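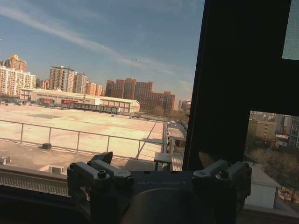

Fig. 7. Right gripper at the window, wrist view.

7. Window station (open day, 26th January)

Read this section before the doors open. Visitors will have questions by the second one.

7.1 Bring both grippers up close to the sill, facing out.

7.2 Check that the wrist view and the head view are both live on the visitor screen. If one is black, call Oana Nistor. If both are black, call her faster.

7.3 Start the Mellow routine at the slow setting. Fast is for July, when the insurance renews.

Note: Visitors will wave at the wrist camera. The robot does not wave back. Tarcísio Prado is working on it and would like people to stop asking.

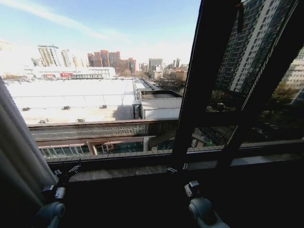

7.4 Keep the group at least 35 inches behind the robot. Children count as part of the group, whatever they tell you.

CAUTION: Never reach between a gripper and the sill while the arms are powered. Press the stop button first, then wait for the Zitbridge panel to show code 588.

7.5 Between groups, return both arms to rest and log the run.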